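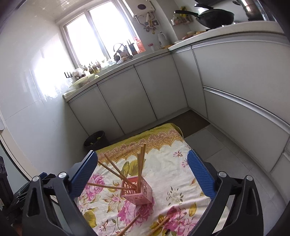
Print this page | E-mail this page

Making the parish hall kitchen work for everybody

If your church serves a meal after the service, the kitchen ought to be a place where anybody in the parish can lend a hand, whether they stand, sit or use a wheelchair. We changed ours at St. Brendan's in Futelthorpe last May and I am still so happy about it! The best thing we did was also the cheapest: a low work table, so people can sit down to butter bread or fold napkins. A small table does the job nicely, and a cloth with a bit of color, like the pink blossoms and olive-yellow leaves on this one, makes it feel like somebody's home (church kitchens can be awfully white). Just keep the cloth short on the side where people pull up a chair or it ends up in the wheels.

Check the room under the table before you buy. Take a wheelchair user along if you can. Hanyu Zheng came with me and ruled out two tables in the first shop, both with a crossbar right where her knees go.

Damp dishcloth under the cutting board. Old trick, still the best one. It stops the board sliding, and that matters a lot to anyone working with one good hand.

Move the mugs down! Ours lived on the top shelf for years. Now the everyday cups are at waist height and the big serving platters, the ones we only need at Easter, have gone up top.

Labels in large black print on plain white card, taped at seated eye level. Put the word on the door and again on the shelf inside. We did the tea, the sugar, the gluten-free flour and the first aid box, and Nicanor Espinoza, whose sight is poor, now makes the coffee every week without asking where a thing is.

Swap round tap knobs for long levers. A plumber in the congregation did ours for 129 dollars, parts included, and I'd have paid 300.

For soup, fill the bowls only halfway and offer seconds. They're lighter to carry and there's less on the floor.

And leave the doorway clear, please, even on bake sale mornings when every box in the parish seems to land there.

October 2020

Print this page | E-mail this page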